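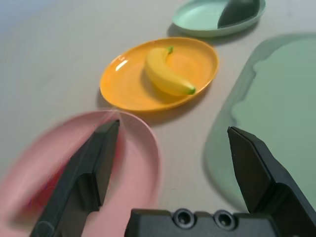 Toy banana on the center plate, with the green tray on the same table.

Setting Up a Fruit Sorting Table

By Paweena Ratanaporn

The layout uses three round plates in different colors, one rectangular tray and a small set of play fruit. It suits a classroom corner or a kitchen table. Setup takes 5 minutes.

What you need

Three plastic plates with raised rims
One tray with a low rim, large enough to hold a wedge lying flat
Play fruit, one piece per plate
A plain, light tabletop

We use the Nivo fruit set (catalog no. 649) from Huder. Other sets work if each piece fits inside the flat center of a plate.

Step 1. Wipe the table and let it dry.

Step 2. Place the plates in a row along the far side. Leave a hand's width between rims. Keep the color order the same for the whole session.

Step 3. Set the tray in front of the plates with its long side parallel to the table edge. The tray is the starting point for every piece.

Step 4. Place the banana on the middle plate. It stays there as the reference piece.

Step 5. Put the watermelon wedge in the tray, rind down and point up. Check that it stands without support before letting go.

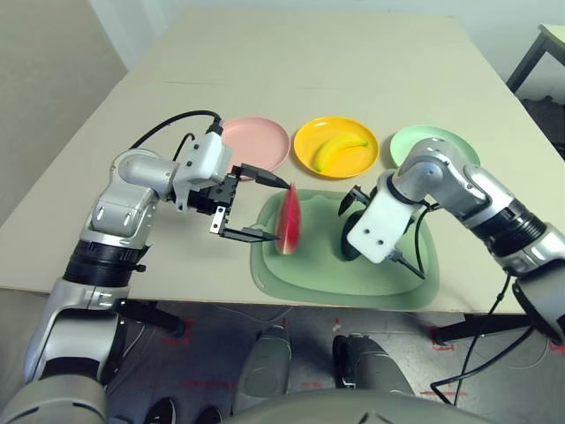
Plates along the back, tray in front. The wedge stands on its rind toward the left side of the tray.

Step 6. Call out a plate color. The player moves the wedge from the tray to that plate and sets it upright again. Return it to the tray before the next call.

Handling and care

Lift the wedge low, near the rind, and keep pressure even on both sides. A grip near the point tips the piece over.
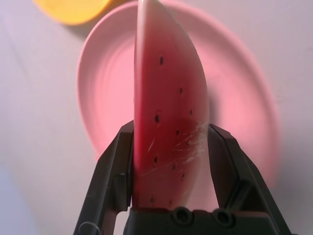

Surface wear should be checked after each session, and the flat faces of a wedge need the most attention. Wash the fruit in lukewarm water with mild soap and dry it with a soft cloth. Abrasive pads are not suitable. Pale scuff lines like those on the right half of the red face can be left alone if the surface is smooth to the touch. Replace any piece with a split or a raised edge.

Store the fruit in the tray and stack the plates underneath. The Kollura box, size 621, holds the full layout with the lid closed.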